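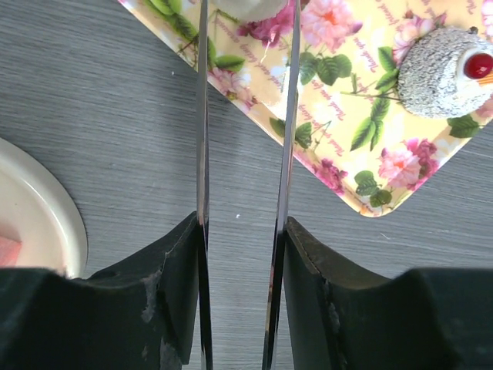 Fig. 4. Toy cake on the floral tray, gray wood-grain tabletop.

Section 4: Setting the Tea Table

Read Section 3 (Unpacking) first. The Drullico play set goes together without tools, and the box says it takes a minute. Allow longer the first time, especially if a child is helping.

4.1 Before you start

You need a level table, a soft dry cloth, the tray and the cake. Plates and cups are covered in Section 5 and can stay in the carton for now.

The carton calls the set "ready to play." We would treat that as a hope. Pieces can arrive dusty from packing, and a tray with paper lint on it lets the cake slide.

CAUTION: Small round pieces are a choking hazard. Keep the whole set away from children under three, whatever an older brother or sister tells you about how careful they will be.

4.2 Placing the tray

1. Clear the table and wipe it. Crumbs under the tray will make it rock.

2. Set the tray down with the printed side up. The flowers and the cursive lettering should face you.

3. Press lightly on each corner in turn. If one lifts, move the tray to another part of the table and try again. Many tables are less flat than their owners believe, so check there before you blame the tray.

4. Turn the tray to whatever angle suits the players. The Folthorpe leaflet shows it lined up exactly with the table edge. We have found no benefit to this. A tray set at a slant holds a cake just as well.

5. Keep the tray fully on the table, with no corner hanging over the side. An overhanging corner will be leaned on.

NOTE: The tray has a glossy edge. Fingerprints show on it and come off with the cloth. Do not use polish. Polish makes the surface slippery, and the claim on some bottles that it "protects" printed trays is one we can't support.

4.3 Placing the cake

1. Hold the cake low, around the rounded part. Do not lift it by the cherry or by the orange piece. Catalog pictures often show a child doing this and smiling.

2. Lower it onto the tray, well inside the edge. Leave room on the other side for whatever comes next.

3. Let go and watch it for a moment. If it tips, lift it and look underneath for lint or a stray bit of tape.

4. Check the topping. The red ball should sit on the white part without being pushed down. Pressing harder does not improve the fit, and we have had more trouble from pressing than from leaving it alone.

5. Turn the cake so the side you like best faces the guests. There is no official front. Older Stevgate instructions insisted on one, and that page has been dropped.

NOTE: The speckled surface is meant to look uneven. Please don't scrub at it or send the cake back as stained. If a mark wipes off, it was dirt. If it doesn't, leave it be.

CAUTION: The cake is a toy. Do not put it in an oven, a microwave or a mouth. Do not set real food against it.

4.4 If something looks wrong

The tray slides. Wipe the table and the underside of the tray. If it still slides, put a dry tea towel beneath it. Special grip mats are sold for this purpose. We tried one and went back to the tea towel.

The cake rocks. Take it off and test the bare tray as in 4.2, step 3. Most rocking cakes are sitting on rocking trays.

The colors don't match the box. Box printing runs brighter than the real thing. Look at the pieces in daylight before you ask for a replacement.

A piece is missing. Search the packing paper one more time, then the floor. After that, write to the parts desk and quote part 381 for the tray or part 682 for the cake. The parts desk promises a quick answer. Keep your receipt anyway.

4.5 Moving the table setting

1. Take the cake off first.

2. Carry the tray flat with both hands.

3. Put the cake back on at the new table, following 4.3 from step 2.

You may be tempted to carry both together. The Kazlauskienė edition of this guide allowed it "for short distances" and didn't say how short. We no longer recommend it over any distance.

4.6 Putting away

Wipe both pieces and let them air out before closing the carton. Store the tray flat with nothing heavy on top. Put the cake beside it, never on it, and keep the carton off sunny windowsills in July, when printed colors can fade.

Continue with Section 5: Plates and Cups.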